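工单主题：《哈纳姆的密使》电子书第十一章之后目录错乱，另纸质书换货
产品：Pliltico 阅读器（平板版）及网上书店
状态：已解决，保留跟进
提交人：Angelica Mercado
处理：读者服务组 小葛

【读者来信】
你们好！先说一句，我不是来吵架的，我在 Pliltico 上买书好些年了，一直很喜欢，所以这封信写得长一点，请多包涵。

事情是这样的。十月初我买了《哈纳姆的密使》（Harnum 那套都铎宫廷小说的第一部），电子版和纸质版一起下的单，因为我们读书会要共读，我白天在车上用平板看，晚上回家喜欢翻纸书。故事讲一个在抄写房里长大的孤女，被派到 Sustcombe 庄园去给女主人当伴读，暗地里替枢密院抄信。前十章看得我连饭都忘了做，可是一到第十一章就不对劲了：

一、点目录里的“第十一章　结冰的护城河”，跳出来的是书后的人物表。人物表里偏偏写着管家后来的下场，等于把谜底塞到我眼前了，我当时真是叫出了声。

二、从第十章末尾往后一页页翻，倒是能翻到第十一章，可是翻过四页，又自动弹回第十章开头。

三、我做的批注全都错了位。我在女主人烧信那一段写了很长一条感想，现在挂在作者致谢旁边，读起来莫名其妙。

我试过关掉重开，也试过把字号调大调小，都没有用。另外纸质版也有点小问题，书脊下角压坏了，内页倒是好的。我本来想算了，可这本是打算看完送给我妹妹的，还是想问问能不能换一本。

再次谢谢你们，也不着急，只是读书会月底要讨论到第十五章，能赶上就最好了。
Angelica Mercado

【回复一，上午 9:40】
Mercado 女士您好：

您的信我从头到尾读了两遍，写得清楚极了，三条症状分得明明白白，给我们省了好多来回询问的功夫。先为那个人物表向您道歉。我自己也爱看历史小说，知道悬念被戳破是什么滋味，这本书的管家又恰恰是整部书里最让人放不下的一个人，唉。

电子书和换货这两件事我都放在这一张工单里处理，您不用再另外开单。想麻烦您先帮我看几样东西：

请打开这本书，点右上角的“书籍信息”，看看最下面一行写的是“初版文件”还是“修订文件”。再到“设置—阅读—排版”里，看看“沿用旧版页码”是不是开着的。最后，在动任何东西之前，请到“我的批注”里点一下“导出到邮箱”，把批注存一份。这一步请务必先做，您那条烧信的感想可千万别丢了。

先不要删除书籍，也不要退出账号，等我看到您的结果，我们再往下走。

小葛

【读者补充，上午 11:05】
小葛你好！回得真快。
书籍信息那里写的是“初版文件”。“沿用旧版页码”是开着的，我记得是以前看 Cabrera 那部航海小说的时候打开的，那时候读书会的朋友都用旧页码，方便互相说“你翻到多少页”，后来就忘记关了。
批注已经导出，邮件也收到了，全都在，包括那条很长的。不过邮件里的章节名也是乱的，第十二章的批注标成了“附录”。
换货的话，旧书要怎么寄呢？我把外面的纸箱留着了，已经拆开压平，不知道还能不能用。

【回复二，下午 1:30】
Mercado 女士：

太好了，有这几条信息，原因基本就找到了。

这本书上架之后，出版方补过一次文件，在第十章和第十一章之间加了一封“抄写房来信”，正文因此往后顺延。您书架上存着的还是初版文件，目录却已经跟着书店更新成了修订版，两边对不上，就会跳错地方。而“沿用旧版页码”又让阅读器按旧位置去找页，找不到时就退回上一章的开头，所以您会翻着翻着又回到第十章。邮件里章节名不对，也是同一个缘故，批注的文字本身没有问题。

请按下面的顺序操作，顺序很要紧：

1. 到“设置—阅读—排版”，关掉“沿用旧版页码”。
2. 回到书架，长按封面，选“移除下载”。请注意不要选“从书架删除”，两个按钮挨得很近，我们已经向产品组反映过了。
3. 完全退出阅读器，再重新打开。
4. 长按封面，选“下载修订文件”，等进度走完再打开书。
5. 进入“我的批注”，点“重新对位”。这本书比较厚，可能要等上一会儿，请让屏幕亮着。

对位的原理是拿批注引用的那句原文去新文件里查找，所以凡是您划过线再写的批注，都能找回位置。没有划线、直接写在页边的那种，就要手动拖一下了。

再说纸书。换货没有问题，新书今天下午就从仓库出单。旧箱子可以继续用，压平了也不要紧，撑开以后把底部封牢就好。里面请垫一点报纸或者旧衣服，把四个书角护住，书脊朝上放。退货标签我已经发到您的邮箱，贴在箱子最大的那一面，原来的旧标签请撕掉或者盖住。

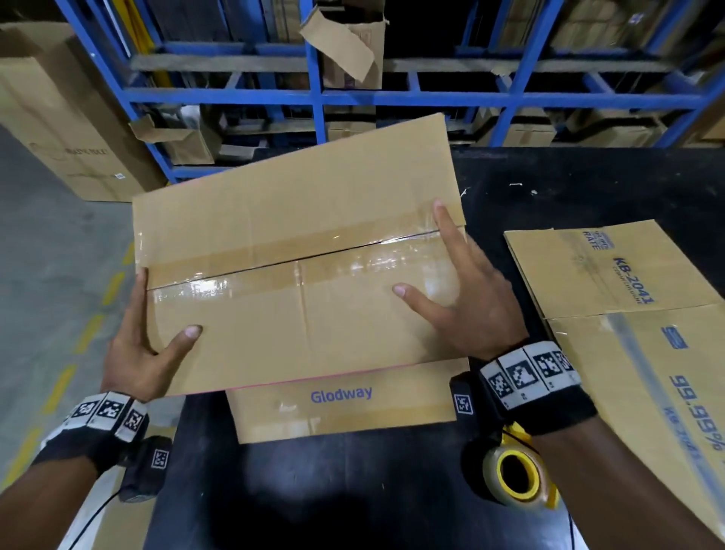
图：压平的纸箱，中缝贴有透明胶带。

寄件运费由我们承担，您只要交给快递员，把单号回在这张工单里就可以。新书不必等旧书寄到才发，您可以放心先看着。

小葛

【读者补充，晚上 8:15】
小葛，修好了！！
我一步一步照着做的，第二步的时候手指真的差一点点到“从书架删除”，幸亏你提醒。下载完以后目录全对了，第十一章就是第十一章，护城河也结冰了，哈哈。往后翻了整整一章，没有再弹回去。

那封“抄写房来信”我也读到了，写得真好！原来女主角的老师早就知道她要去做什么，还故意教了她两种笔迹。这样一来，前面第三章她练字的那段就完全是另一个意思了，我又翻回去重看了一遍。读书会里应该还有人拿的是初版文件，我打算把你的步骤转给他们，可以吗？

批注对位之后，大部分回到了原处，还有四条没有回来，列在“未对位”里。我看了一下，正是你说的那种没有划线的。其中两条我拖回去了，另外两条怎么拖都拖不动，手指一松它就弹回列表。

旧书已经装好了，明天下班路上去寄。

【回复三，次日上午 10:20】
Mercado 女士早上好：

看到您说护城河结冰了，我在工位上笑了半天。步骤当然可以转给书友，只请提醒他们先导出批注，再动别的。

那两条拖不动的批注，我请技术同事查了一下。它们一条超过了 3,000 字（您写得真多，佩服！），另一条写在插页地图上。页边批注太长的时候，拖动手势会失灵，这是阅读器的一个毛病，已经登记，下个版本修正。目前可以这样绕过去：

长的那条，请点开，选“拆分批注”，在中间随便找个段落分成两条，再分别拖到位置上。以后想合回来也可以，文字不会少。

地图上的那条，要先翻到 Sustcombe 庄园的地图页，双指放大，然后从“未对位”里点“放到当前页”。直接拖是放不上去的，因为新文件里的地图换成了整页图片。

另外，您信里提到被人物表剧透的事，我转给了编辑部。他们回复说，下一次更新会把人物表分成两部分，涉及结局的几行挪到全书最后，前面加一页提示。您是第一位提出来的读者，编辑让我代为道谢。

小葛

【读者补充，下午 4:50】
两条都放好了，地图那条放大以后一点就成。长的那条我拆开来重读，发现后半段全是在骂管家，干脆就让它单独待着了。
旧书已经寄出，单号填在附件栏里。新书的物流显示明天到。
最后问一句跟故障没有关系的：第二部什么时候出？第一部停在她拆开第二封密信的地方，我都不敢看完。

【回复四，下午 5:25】
单号收到，退货已登记。第二部的日期出版方还没有给我们，书店页面上有“到货提醒”的按钮，点一下，上架当天就会发邮件给您，电子版和纸质版要分别点。

这张工单我先标为已解决，再为您多留一个星期，新书到手以后要是有磕碰，直接在下面回复就好，不用重新描述情况。祝读书会讨论得热闹！

小葛

【内部备注】
原因：初版文件与修订版目录不匹配，叠加“沿用旧版页码”。
待办：“移除下载”与“从书架删除”按钮间距（产品组）；超长页边批注无法拖动（技术组）；人物表拆分（编辑部已接）。
换货：新书已发，旧书在途，收到后核对书脊下角破损即可入账，无须再联系读者。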